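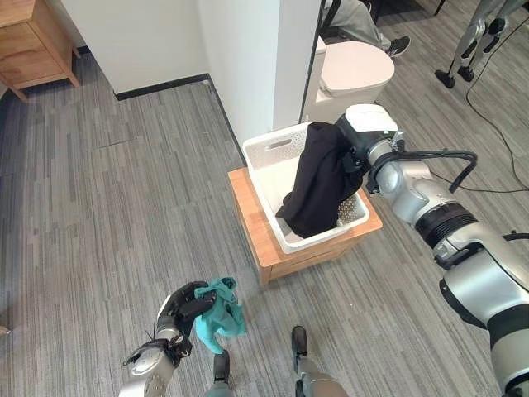 Laundry is a chore most households do on the floor, and Costel Husar thinks that is the first thing to fix. Husar runs Coswood, a three-person shop that builds low stands for laundry baskets and sells around 500 of them a year. Raising the basket even a little changes how people sort, he says. A white plastic basket on a wooden stand leaves the rim within reach, so a black garment can hang over the near side while the next piece, a teal cloth in this case, is still in hand.

Husar started with a shelf left over from a kitchen job. His first customers wanted something taller, and he tried that — then went back to the low version after a winter of complaints about tipping. The current model, the Filip, costs $108 and takes 20 minutes to put together. A narrower one, the Ceta, is due in January for small bathrooms and hallways.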